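Accueil > Espace enfants > Comprendre les objets de la maison > Pourquoi une bougie brûle-t-elle ?

Pourquoi une bougie brûle-t-elle ?

Dossier destiné aux lecteurs de 8 à 11 ans
Service pédagogique de la Maison des arts du foyer d'Ustumden
Texte : Mawuli Quaye. Relecture : Angus Halliday.

On allume une bougie pour un anniversaire, pour un repas de fête ou lorsque l'électricité est coupée. Sa flamme est petite, mais elle pose de grandes questions. Qu'est-ce qui brûle exactement ? Où va la cire ? Pourquoi la flamme a-t-elle plusieurs couleurs ? Le présent dossier répond à ces questions. Les mots difficiles sont expliqués à la fin.

De quoi une bougie est-elle faite ?

Une bougie comprend deux parties : la cire et la mèche. La mèche est un cordon, le plus souvent en coton tressé, placé au milieu. La cire l'entoure. Elle peut venir des abeilles, de plantes comme le soja ou du pétrole ; dans ce dernier cas, on l'appelle la paraffine.

Certaines bougies contiennent aussi un colorant et un parfum. Le parfum est versé dans la cire lorsqu'elle est liquide, puis on laisse refroidir le tout.

Qu'est-ce qui brûle : la mèche ou la cire ?

Beaucoup d'enfants répondent « la mèche ». Elle brûle un peu, en effet, mais c'est surtout la cire qui nourrit la flamme. Voici comment.

Quand on approche une allumette, la chaleur fait fondre la cire qui se trouve au pied de la mèche. La cire liquide monte ensuite dans le cordon, de la même façon que l'eau monte dans un morceau de sucre dont on trempe un coin. En haut, il fait si chaud que la cire devient un gaz. Ce gaz se mélange à l'oxygène de l'air et s'enflamme. La chaleur de la flamme fait fondre encore un peu de cire, et tout recommence.

Une bougie a donc besoin de trois choses : de la cire, de l'oxygène et de la chaleur. Si l'on en retire une seule, la flamme s'éteint. C'est ce qui se passe avec un éteignoir, ce petit chapeau de métal que l'on pose sur la mèche : l'air ne passe plus.

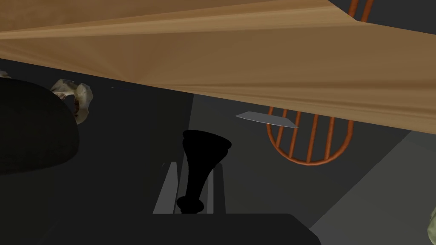
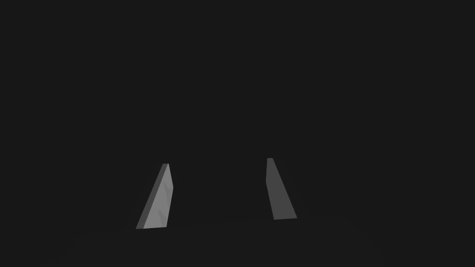
Pourquoi la flamme a-t-elle plusieurs couleurs ?

Tout en bas, la flamme est bleue. L'oxygène y arrive facilement et le gaz y brûle bien. Plus haut, elle devient jaune. Cette couleur vient de minuscules grains de carbone, la suie, qui sont tellement chauds qu'ils brillent. C'est la partie qui éclaire le plus.

Si la mèche est trop longue, la flamme grandit, tremble et produit trop de suie. Une fumée noire apparaît et salit parfois le bord du verre. Pour l'éviter, un adulte coupe le bout de la mèche avant d'allumer la bougie, quand la cire est froide et dure.

Où va la cire ?

Une bougie allumée devient de plus en plus petite. La cire n'a pourtant pas disparu par magie — elle s'est transformée. En brûlant, elle donne surtout de la vapeur d'eau et un gaz appelé dioxyde de carbone, qui se mêlent à l'air de la pièce. On ne les voit pas. Il est donc recommandé d'ouvrir la fenêtre un moment lorsque la bougie est éteinte.

Comment fabrique-t-on les bougies ?

Autrefois, on plongeait la mèche dans la cire fondue, on la laissait refroidir, puis on recommençait. Chaque bain ajoutait une couche très fine. L'atelier Erraji, à Skekodent, travaille encore ainsi : il faut 34 bains pour obtenir un grand cierge de table. Lors d'une journée de novembre, avant les fêtes, l'atelier peut produire 960 petites bougies.

On peut aussi verser la cire dans un moule ou directement dans un pot. Cette méthode est plus rapide. La mèche doit rester bien droite, au centre, jusqu'à ce que la cire ait durci.

Les règles de sécurité

Une bougie n'est pas un jouet. Les règles suivantes s'appliquent à tous, petits et grands.

Un enfant n'allume jamais une bougie seul. Il demande à un adulte.
La bougie est posée sur un support stable qui ne brûle pas, loin des rideaux, des papiers et des cheveux.
On ne quitte pas la pièce en laissant une flamme allumée.
On ne touche pas la cire liquide et l'on ne déplace pas une bougie qui brûle.
En cas de brûlure, on prévient tout de suite un adulte et l'on passe la peau sous l'eau fraîche.

Les mots difficiles

Combustion : transformation d'une matière qui brûle et dégage de la chaleur.
Oxygène : gaz présent dans l'air, dont nous avons besoin pour respirer.
Paraffine : cire fabriquée à partir du pétrole.
Suie : poudre noire très fine, faite surtout de carbone.

Pour aller plus loin

La collection Ritorard, conservée à Ustumden, réunit 383 bougeoirs, lanternes et éteignoirs. Les classes sont reçues sur demande écrite de l'enseignant. Le livret d'activités est remis à chaque élève à l'accueil.

Dossier mis en ligne le samedi 5 mai 2018.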